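Kitchen tips from the robot bench: what 2,839 tidy-ups taught us

Most of the advice on this page comes from people who cook. This month's comes from a research group that has been teaching a robot arm to do small jobs in a toy kitchen.
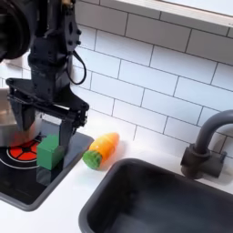
Reiko Iwasaki and Tarcísio Bittencourt run the Flillier project, which looks at how the layout of a worktop affects a robot's chances of picking something up and putting it where it was told. They logged 2,839 attempts. In 654 of them the arm failed, and they went through every failure by hand to see what had gone wrong.

Some of what they found is useful in any kitchen.

Leave room beside the pan. The commonest failure was a small item standing close to a pot. The gripper needs space on both sides of what it is picking up, and so do your fingers. A hand's width is enough.

Turn long things the same way. Carrots and spoons laid at odd angles took longer to grasp, as the arm had to turn its wrist first. If you are chopping a lot of veg, line it up with the handle end towards you.

Keep the hob for pans. Glossy surfaces gave the team trouble, with reflections being read as part of the object. At home the reason is safety, but the habit is the same – if it isn't being cooked, put it on the worktop.

Clear the sink side first. Things put down near the rim got knocked in. Bittencourt now starts every session there and works back towards the hob.

The method is simple enough to copy. The team ran 300 attempts with the worktop as people tend to leave it, changed one thing, and ran 300 more. Iwasaki suggests trying it with your own cupboards. Move one item, live with it for 2 weeks, and only then move the next.

They have not tested wet hands, real food or drawers. Drawers are next, starting in September.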